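Before a picking robot at Lukby goes near a shelf, someone has to sign a one-page sheet. Filipa Salgado wrote the first version in September, after two sites, Trarkden and Hứa, kept reporting the same trial differently.
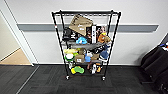 Soft toys and boxes share a wheeled wire shelving unit.

The sheet has 15 lines. Most cover people: who holds the stop button, and how close anyone may stand while the arm moves. The rest cover goods. Plush may be squeezed, printed boxes may not, and clear bags are logged separately. 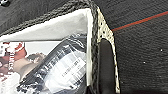 Bin rims get a line of their own. A finger that touches the rim must stop before it goes further, and the contact is written down even when the pick is good. Salgado says crews used to skip that entry. Of 488 picks reviewed, 68 had no contact note at all.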